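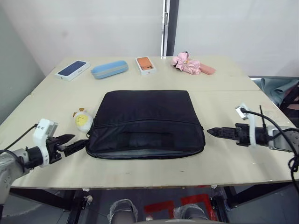
Italo Cirillo carries the same black laptop bag to work every day, and on Sunday evenings he empties it. Everything comes out onto the table, the pockets get shaken over the sink, and only what he needs for the week goes back in.

"I started because of a leaking pen," he says. "It went through a notebook and into the lining. I hadn't looked in that pocket for months."

Cirillo works in the bookings office at Kiltum and travels there by train from Relovstead, 68 minutes door to door. For eight years he used a rucksack. He changed to a flat bag last April when the rucksack's base wore through.

"A flat bag is less forgiving. You put an umbrella in it and it won't shut. So you have to choose."

His rule is that the laptop goes in the main part with nothing on top of it. The front pocket is for thin things: the train pass, a charging lead, a folded letter if there is one to post. Pens go in a pencil case. The umbrella is carried by hand or left at home. 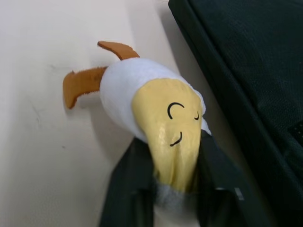 He is less strict about what goes on the outside. He likes a soft toy on a bag, and says the reason is practical.

"There are 18 people in our office and most of them have a black laptop bag. They all end up under the same coat rack. I picked up the wrong one twice. With a toy on it I can find mine from the door."

He looks for a proper loop of cord. Metal clips scratch the laptop lid, he says, and the cheap ones open by themselves. He lost a felt fox that way on the platform at Gralier. 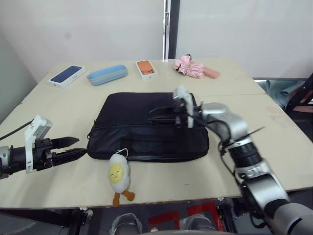 Asked where a toy should hang, he is quite definite. It should be at the front, low down, and well away from the zip. "If the cord gets in the teeth you can be there for ten minutes. Close the zip first, then put the toy on."

Zips are his main complaint about bags in general. He runs a pencil along the teeth when one gets stiff, and he never pulls from an angle. The man at Farina, the repair shop near the station, charges more for a new zip than Cirillo would pay for a second-hand bag.
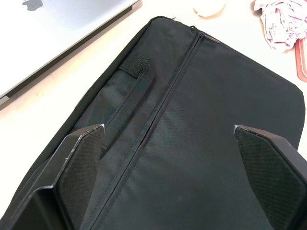 Black laptop case with its long zip, and a closed silver laptop behind.

The whole job takes him less time than boiling the potatoes, and his sister has now started doing the same with her handbag. He doesn't claim it has changed his life.

"I know where my train pass is," he says. "On a Monday that's enough for me."

Contact us | Copyright 2021 | Back to top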